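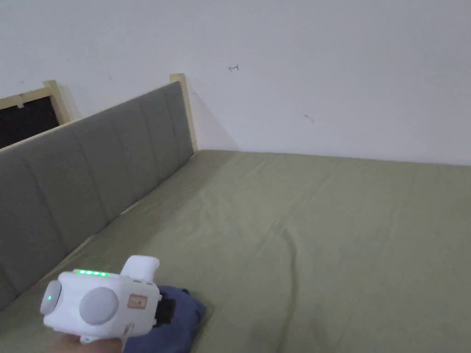

An olive-green fitted sheet on a wide bed by a white wall.

Home | News | Family Notices | Archive

Droklow obituaries now searchable back to the first issue

Great news for family historians! All 3,000 death notices printed in the Droklow weekly can now be searched by name, maiden name and birthplace, and it costs nothing to look.

Ifigeneia Alexiou spent 19 months typing them up, with Panagiotis Sfakianakis checking the dates against parish books. "I found my own great-aunt, and a brother of hers we'd never heard of," said Alexiou, 83.
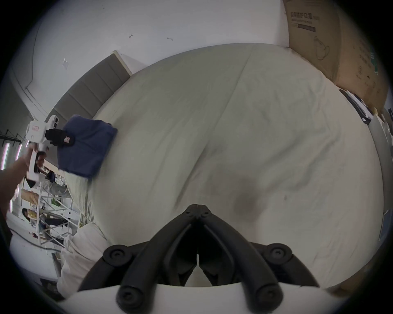 Only 2 notices are still unreadable, both from water-stained pages, and Sfakianakis would love to hear from anyone with a clipping. Wartime notices from Cabanatuan follow in September.

Print | E-mail this story
19 shares | 2 comments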